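Let the Kid Be Bored

My daughter is four, and for most of last winter I was her cruise director. Puzzle done? Here comes the play dough! Play dough dried out? Let's bake something! By bedtime I had nothing left, and she was still asking what we were doing next.

So in December I quit. I didn't quit being her mom, just the entertainment part. And I think more of us should try it.
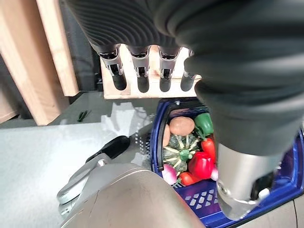

The first hour is awful

I won't pretend otherwise. She lay on the kitchen floor and told me her legs were bored. I kept peeling carrots (it took everything I had). Then she got up, found the box our Cluko blocks came in, left the blocks on the rug, and moved into the box for 60 minutes. I counted every one of them, because I drank my coffee hot for once.

My neighbor Thierry Pruvost raised two boys on this idea and says he never once planned a craft. His sons invented a country called Kornthorpe behind the couch, with laws and a queen. The queen was the cat. 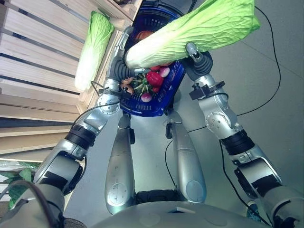
I know what some of you are thinking, because my sister said it to me over the phone at 2 in the afternoon, while my kid was talking to a spoon. Isn't it a little lazy? Maybe it is! But I was snapping at everyone by dinner when I did it the other way, and I don't think she was getting much out of a mother who smiled through her teeth over finger paint.

Errands count too. I used to hand over my phone the second we got in a checkout line. Now we just stand there and she looks at things, and asks me why cabbages don't have faces.

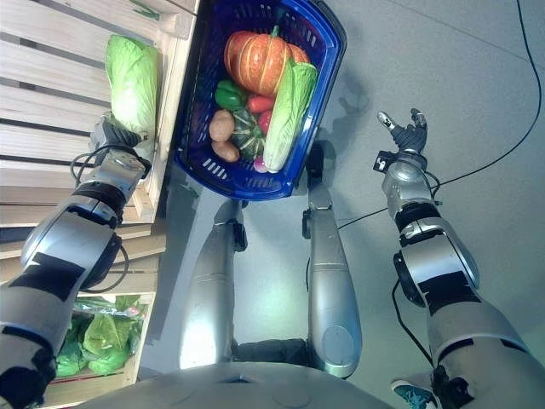
Napa cabbage lifted above a wooden shelf, leafy greens on a lower tier.

We still do things together, of course. We read, we go to the playground, we have our Ostel songs in the car (the duck one, over and over). I have 941 pictures of her on my phone, and in nearly all the ones from before, she's holding up something I mostly made.

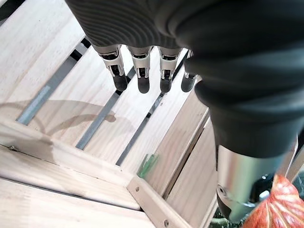

The newer ones are blurrier and a lot messier. There's one of her in the hallway with a colander on her head, feeding crackers to Fleury, her stuffed rabbit. I don't know what that game was. I asked, and she told me I wasn't in it, so I went and folded the towels.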